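검색어를 입력하세요 통합검색 최근 검색어 전체삭제

Besora 오픈랩 다녀온 이야기 (소프트웨어 쪽만 잔뜩)

8월에 Besora 오픈랩에 다녀왔다. 갔다 오자마자 쓰려고 했는데 미루다 보니 메모장에 적어 둔 게 무슨 말인지 반쯤 못 알아보겠다. "티 오프셋 아이다 물어볼것" 이런 게 적혀 있는데 아마 티는 t이고 아이다는 에이단일 거다. 더 잊어버리기 전에 풀어 본다.

먼저 말해 두면 나는 로봇 하는 사람이 아니다. 물류 쪽 백엔드를 하다가 작년부터 회사에서 피킹 셀 연동을 맡게 돼서, 플래너가 뱉는 로그를 읽고 "이게 왜 멈췄지?"를 하루 종일 하는 사람이다. 그래서 하드웨어 얘기는 거의 없다. 모터나 감속기 궁금해서 들어오신 분은 죄송하지만 다른 분 후기를 찾아보시는 게 빠를 듯!

가는 길은 생각보다 멀었다. 역에서 내려서 셔틀을 타라고 안내 메일에 있었는데, 셔틀 타는 곳이 2번 출구에서 길을 건너야 나온다. 나는 안 건너고 서 있다가 한 대 보냈다. 다음 차가 20분 뒤라길래 편의점에서 삼각김밥을 먹었고, 덕분에 오전 열 시 소개 세션은 뒷부분만 들었다. 옆자리 분한테 앞에 뭐 했냐고 물었더니 회사 연혁이었다고 해서 마음이 편해졌다.

접수하면서 이름표를 받고 조를 나눴다. 한 조가 열 명 좀 안 되는 정도였고 우리 조는 제어, 인식, 계획, 툴링 순서로 돌았다. 다른 조는 순서가 달랐는데 나는 이 순서가 제일 좋았던 것 같다. 밑에서부터 올라가는 느낌이라 뒤로 갈수록 앞에서 들은 말이 다시 나온다.

■ 제어 방

첫 방은 에르만 타리간(Herman Tarigan) 씨가 맡았다. 말이 엄청 빠르고 화이트보드를 지우개 말고 손바닥으로 지우는 분이다. 발표 자료가 다섯 장밖에 없었고 나머지는 전부 보드에 그렸다.

이 방의 주제는 궤적을 누가 얼마나 잘게 자르느냐였다. 상위 플래너가 경유점을 듬성듬성 던지면 중간에서 보간을 하고, 제일 아래 루프가 그걸 따라간다. 여기까지는 나도 아는 얘기. 그런데 Besora는 중간 보간기를 Dornico라는 이름의 별도 모듈로 빼 놨다. 원래는 플래너 안에 있었는데 플래너가 새 경로를 계산하느라 바쁠 때 보간까지 같이 늦어져서 팔이 덜컥거리는 일이 있었다고 한다. 이거 우리 현장에서 똑같이 겪은 거라 혼자 고개를 너무 세게 끄덕였다(우리는 아직도 같은 프로세스에 들어 있다...).

재미있었던 건 멈추는 방법이다. Dornico는 새 경유점이 안 들어오면 그냥 서는 게 아니라, 지금 속도에서 저크 한계를 지키면서 설 수 있는 짧은 꼬리 궤적을 항상 미리 들고 있다고 한다. 새 명령이 올 때마다 꼬리도 다시 계산해서 갈아 끼운다. 그럼 계산량이 두 배 아니냐고 누가 물었는데, 꼬리는 축별로 닫힌 식으로 풀어서 부담이 거의 없다고 했다. 축별로 따로 풀면 말단이 직선을 벗어나지 않느냐는 질문도 나왔고, 에르만 씨가 "벗어납니다!" 하고 아주 밝게 대답했다. 그래서 충돌 검사를 할 때 꼬리까지 넣어서 한다고. 이 부분은 돌아와서 팀에 제일 먼저 얘기했다.

그리퍼 명령이 팔 궤적하고 다른 채널로 가는 문제도 잠깐 나왔다. 손가락이 닫히기 시작하는 시점과 팔이 도착하는 시점을 맞추려면 양쪽 시계가 맞아야 하는데, 예전 버전에서는 "도착했음" 이벤트를 기다렸다가 닫기를 보냈단다. 안전하긴 한데 느리다. 지금은 궤적 위에 표식을 찍어 두고 그 지점을 지나면 아래 루프가 직접 명령을 내보낸다. 표식 개수에 제한이 있는지 물어보고 싶었는데 시간이 끝나 버렸다.

■ 인식 방

두 번째는 쩌우 도(Châu Đỗ) 씨. 제어 방하고 분위기가 완전히 달라서, 조곤조곤한 목소리로 실패 사례만 죽 보여 주셨다. 성공한 건 홍보 영상에 많으니까 그걸 보시라고 했다. 나는 이런 발표가 너무 좋다.

이쪽 파이프라인 이름은 Rocha다. 색 이미지와 깊이를 같이 받아서 물체별 마스크와 자세 후보를 내놓는다. 자세를 하나로 정하지 않고 후보 여러 개에 가중치를 붙여서 넘기는 게 특징이라고 했다. 그럼 플래너가 귀찮아지지 않나 싶었는데, 손잡이 달린 컵 얘기를 듣고 납득했다. 손잡이가 몸통 뒤로 돌아가 있으면 카메라에서는 그냥 원통이다. 여기서 억지로 각도 하나를 골라 버리면 플래너는 손잡이가 없는 줄 아는 방향으로 자신 있게 손가락을 집어넣는다. 후보를 퍼뜨려 두면 "어느 쪽에 손잡이가 있어도 괜찮은 파지"를 고를 수 있다.

투명한 물체는 역시 다들 고생하는 모양이다. 깊이가 뻥 뚫리거나 뒤쪽 바닥 값이 들어오는데, 구멍을 메우는 모델을 붙였더니 이번에는 없는 물체를 만들어 냈다고. 그래서 지금은 메우지 않고 "여기는 모른다"라는 영역을 그대로 플래너에 넘긴다. 플래너는 모르는 영역을 장애물로 본다. 누가 그러면 꽉 찬 상자에서는 아무것도 못 집지 않냐고 했고 쩌우 씨가 네, 그래서 플래너 팀이 저희를 싫어해요, 하고 웃었다. 다음 방이 그 플래너 팀이었다.

가중치 보정 얘기는 솔직히 반만 따라갔다. 모델이 90퍼센트라고 할 때 정말 90퍼센트 맞는지를 따로 검사하는 세트가 있고, 조명 조건이 바뀌면 이게 제일 먼저 무너진다는 것까지는 적었다. 그 밑에 그래프를 그려 놨는데 축 이름을 안 적었다. 과거의 나야.

■ 점심

구내식당에서 먹었다. 비빔밥하고 돈가스 중에 고르는 거였고 나는 돈가스. 국이 미역국이었다. 같은 조에 계시던 이그나시오 살세도(Ignacio Salcedo) 씨하고 마주 앉았는데, 식품 포장 쪽에서 일하신다고 했다. 행동 트리를 쓰냐 상태 기계를 쓰냐로 시작해서 밥 다 먹을 때까지 그 얘기만 했다. 그분 회사는 상태 기계인데 상태가 51개까지 늘어나서, 이제 다이어그램을 출력하면 글씨를 못 읽는다고 한다. 우리는 행동 트리인데 블랙보드에 아무나 아무거나 써서 결국 전역 변수다. 서로 위로가 됐다.

커피는 로비 기계에서 무료. 얼음이 일찍 떨어지니까 가실 분은 점심 먹고 바로 뽑으세요.

■ 계획 방

오후 첫 번째가 웬제 하오(Wenjie Hao) 씨의 계획 방이었고 나한테는 메인이었다. 시뮬레이션 화면을 큰 모니터에 띄워 놓고 옆에 플래너 로그를 같이 흘려 주는 식이었다. 질문이 나오면 거기서 바로 멈추고 로그를 위로 올려서 보여 준다. 시뮬이니까 가능한 방식이고, 실물 팔 앞에서 삼십 초씩 멈춰 가며 설명하는 것보다 훨씬 머리에 잘 들어왔다.

과제는 식탁 위 물건 집기였다. 여러 물건이 놓인 상에서 지정한 것 하나를 집는 건데, 파지 후보를 먼저 잔뜩 뽑고 하나씩 떨어뜨려 나간다. 처음 나온 후보가 1713개였다. 여기서 접시나 상판에 손가락이 닿는 것, 역기구학이 안 풀리는 것, 접근하는 길이 막힌 것을 차례로 걸러서 마지막에 30개가 남았다. 거르는 순서도 그냥 정한 게 아니고, 싸고 많이 떨어뜨리는 검사를 앞에 둔단다. 역기구학을 제일 앞에 두던 시절에는 이 단계만으로 한참 걸렸다고.

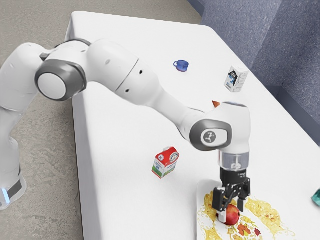 시뮬레이션 화면. 접시에 놓인 사과 양옆으로 손가락을 내린 자세

나는 이 자세를 보고 바로 접시부터 걱정했다. 우리 현장에서 제일 많이 나는 에러가 대상 물체 말고 그 밑에 깔린 걸 건드리는 거라서! 물어보니 손가락 끝과 받침 사이 여유는 고정값이 아니고 인식 쪽 불확실성에서 계산해 온다고 했다. Rocha가 높이에 자신이 없으면 여유가 커지고, 그러면 물체를 좀 더 위에서 잡게 되고, 둥근 물체는 위쪽을 잡을수록 빠져나가기 쉽다. 그러니까 인식이 흐리멍덩하면 파지 점수가 같이 떨어지는 구조다. 점수가 기준 아래로 내려가면 집으러 안 가고 카메라 시점을 바꿔서 다시 본다.

주변 물체 처리도 물어봤다. 상에 우유갑이나 주스갑처럼 키 큰 게 서 있으면 손가락만 볼 게 아니라 팔 전체를 봐야 한다. 여기서는 팔 링크를 캡슐 모양으로 단순하게 만들어서 거리를 먼저 재고, 아슬아슬한 구간만 원래 메시로 다시 검사한다. 캡슐이 실제보다 뚱뚱해서 억울하게 탈락하는 경로가 꽤 있었는데 두 단계로 바꾸고 많이 살아났다고 한다. 우리도 캡슐만 쓰고 있어서 메모에 별 세 개를 쳤다.

그다음이 들어 올리는 쪽. 의외로 집는 것보다 집고 난 뒤가 로그가 길었다. 물체를 쥐는 순간 그 물체가 장애물에서 팔의 일부로 바뀌어야 하는데, 이 전환이 한 박자 늦으면 플래너가 "손이 장애물 속에 있다"면서 출발을 거부한다. 아 이거 진짜... 나만 겪는 줄 알았다. 웬제 씨네는 장면 갱신과 부착을 한 트랜잭션으로 묶어서 중간 상태를 아무도 못 보게 했다. 데이터베이스 하던 사람이라 이 설명이 그렇게 반가울 수가 없었다.

■ 툴링 방

마지막은 에이단 버클리(Aidan Buckley) 씨. 앞의 세 방을 전부 이어 붙이는 기록·재생 도구 Durivix를 만드는 분이다. 다들 지쳐 있는 시간대라 손해를 보신 것 같은데 나는 여기가 제일 부러웠다.

Durivix에서는 실행 한 번이 파일 하나로 남고, 그 안에 인식 결과, 플래너 판단, 실제로 나간 명령이 같은 시간축에 올라간다. 타임라인을 끌면 전부 같이 움직인다. 메모에 적혀 있던 t 오프셋은 이 얘기였다. 장비마다 시계가 조금씩 달라서 파일 머리에 오프셋을 같이 저장하고, 재생할 때만 보정한다. 원본 시각은 절대 안 건드린다. 보정값이 틀렸다는 걸 나중에 알아도 다시 계산하면 되니까.

회귀 시험은 밤마다 시뮬에서 약 3425개 장면을 돌린다고 했다. 성공률 숫자 하나로는 안 보고, 어제와 다른 후보를 고른 장면만 따로 뽑아 준다. 결과가 똑같이 성공이어도 고른 파지가 달라졌으면 목록에 올라온다. 난수 씨앗을 고정해도 스레드 순서 때문에 결과가 흔들리지 않냐고 내가 물었는데, 흔들린다고, 그래서 회귀용 빌드는 단일 스레드로 돌린단다. 느린 건 그냥 감수. 그럼 멀티스레드에서만 나는 버그는요? 했더니 그건 주말에 따로 돌리고 월요병의 원인이라고 하셨다.

로그 뷰어에 "왜 안 골랐나" 버튼이 있는 것도 좋았다. 탈락한 파지를 찍으면 어느 검사에서 몇 밀리미터 모자라서 떨어졌는지 나온다. 우리 로그에는 FAILED라고만 찍힌다. 돌아와서 일단 탈락 사유 코드부터 넣자고 했고, 지금 PR이 올라가 있다(리뷰 좀 해 주세요 여러분).

■ 기타

- 촬영은 방마다 달라서 들어갈 때 물어봐야 한다. 계획 방은 화면 찍어도 된다고 했다.
- 슬라이드 공유는 제어 방만 안 됐다. 보드에 그려서 줄 게 없다고...
- 설명은 영어가 기본이고 통역 수신기를 준다. 용어 번역은 조금 오락가락해서 grasp가 파지였다가 잡기였다가 했다.
- 에어컨이 세다. 여름이라도 겉옷 필수.
- 돌아가는 셔틀 막차는 오후 여섯 시. 질문 줄 서다가 뛰었다.

아쉬웠던 건 질의응답 시간이 방마다 너무 짧았던 것. 그리고 시뮬에서 되는 걸 실물로 옮길 때 마찰 계수를 어떻게 잡는지 듣고 싶었는데 어느 방에서도 자세히 안 다뤘다. 에이단 씨한테 복도에서 물어봤더니 그건 웬제 씨한테 물어보라고 했고, 웬제 씨는 이미 다음 조를 데리고 들어간 뒤였다. 메일로 여쭤봤으니 답이 오면 댓글로 붙여 두겠습니다.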